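# Chapter 12: Grout and Grout Joints

Grout fills the spaces left between tiles after they are set. It locks the edges of the tiles in place, keeps dirt out of the joints, and evens out small differences in tile size. It does not hold the tile to the floor. That is the work of the mortar bed, covered in the last chapter.

Students often treat grouting as cleanup work at the end of a job. Most callbacks on tile floors start in the joints, though, and a floor that was set well can still fail early if the grout was mixed too wet or packed too lightly.

By the end of this chapter you should be able to:

- choose between sanded, unsanded, and epoxy grout for a given joint
- estimate how much grout a room will take
- mix, spread, and clean up cement grout
- tell a grout problem from a movement problem

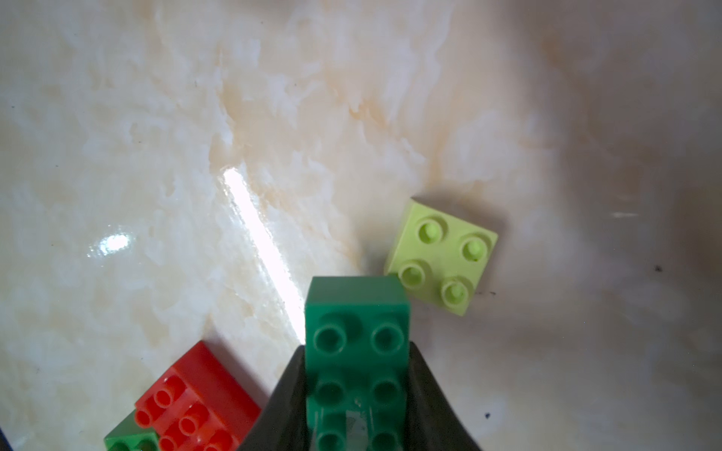

*Reading time: 12 minutes*

## 12.1 What grout is made of

Cement grout is portland cement, water, and pigment, with or without sand. Many bagged products also contain a dry polymer that makes the joint less brittle. Sand limits shrinkage as the grout dries, so wider joints need it. The usual dividing line is 1/8 inch. Below that, unsanded grout is easier to pack into the joint. Above it, unsanded grout tends to shrink and crack down the middle.

Epoxy grout has no cement in it. It comes as a resin and a hardener, plus a filler powder, and it sets by chemical reaction. It resists stains well and needs no sealer. It also costs more, and it has to be cleaned off the tile before it hardens.

## 12.2 A floor to work from

The examples in this chapter use the ground floor of the Filurano building in Plastidthorpe, which has 1,572 square feet of glazed floor tile in three areas: an entry, a long hall, and a kitchen. The Henríquez workbook that goes with this text has the full floor plan. Keep it open as you read.

The entry is 135 square feet and was grouted first. The crew used a sanded cement grout from Kokard in a medium gray. They worked in sections of 60 square feet or less – small enough to spread and wipe down before the grout got too stiff.

The kitchen was done last, in January, with the heat turned low. Cement grout sets slowly in a cold room. The first wipe was made too early there and pulled grout out of the joints, leaving them lower than the ones in the hall. Section 12.5 looks at how that was repaired.

## 12.3 Before you mix

Let the mortar cure for the time printed on the bag, usually at least a day. Scrape out any mortar that has squeezed up into the joints. At least two thirds of the joint depth should be open. Vacuum the joints and check for loose tiles by tapping each one with a knuckle or the handle of a trowel. A hollow sound means there may be a void underneath, and the tile should be checked before you go on.

Leave the joint at the walls empty. It takes a flexible sealant – never grout – and is covered in Chapter 13.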